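The Break Room at Liltville, Eichhorn Building

Posted in: Around the Office

Every few years somebody proposes a tour of the building, and every few years it gets as far as the second floor and stops for coffee. So this gallery covers one room only. It's the break room, ground floor, past the mailboxes, the door that says 11 on it although there is no 10. I have eaten lunch in it for most of my working life and feel qualified to show you around.

A warning to those who came for the pictures: Fung-ping Wan looked over my first selection and removed nearly everything, on the grounds that one table is one table. She left me a single picture and let me keep the writing. The notes came first anyway, so they're in the order you'd meet things if you walked in hungry.

The table

White, rectangular, and bigger than any of us needed. It came out of the old Jerkomport showroom when they closed the place, and the invoice, which I still have, says $70 plus delivery. Delivery was Eckhard Frerichs and his brother-in-law. They took the legs off in the parking lot and put them back on in the room, and one of the bolts lives in my desk drawer to this day. The table has never complained.

White was a bold choice for people who eat beets. Eckhard maintains that a white table makes everyone tidier. I'd invite him to come by on a Friday after lunch.

The chairs

You'll notice we don't have a set. There are wooden ones, pale and sensible, and there is the tan upholstered one with the rounded back, which is a different class of furniture altogether. People get to work early for that chair. Marriages have been less closely guarded. If you are visiting, take a wooden one and everybody will think well of you.

The window

Tall, divided into panes, and full of trees in June. New hires always pick the side that faces it. By their second summer they've moved around to where the sun can't get at their sandwich. I'm told that in winter you can see the Valik sign across the road, but in winter I'm usually looking at soup.

The carpet

Gray carpet in a room where people eat. I've raised this. The answer I got was that it hides things, and I've decided not to ask which.

The far end

Dark furniture along the back wall, home to the good mugs, two fondue forks and a phone book. The key went missing during the move and then it opened by itself one morning, so we leave it alone. If you need a mug, knock first. I don't know why, we all do it.

Snacks

Whatever is left on the table is for everyone. This is the only rule in the room that has held up. Sprinkles are considered a sign of a birthday, although Eckhard has brought in sprinkles on days when it wasn't anybody's birthday, including his own, and has never been made to explain himself. Half a thing is still a thing, and you may take it. Half of a half is where friendships go wrong. Fung-ping keeps a knife in her bag for such occasions and cuts straighter than the bakery does.

Cloths

Please hang them up. A cloth left in a heap will be there on Monday, and by then it has opinions. We bought 3 new ones in spring and I would love to know what they're doing with their lives.

If you have better pictures of the room, or of the party with the ladder, drop them off at my desk or call extension 2698. I'll put them up as soon as Fung-ping has finished removing them.
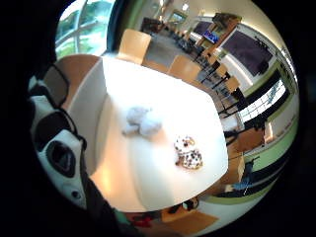
The table, with something sweet and sprinkled still up for grabs.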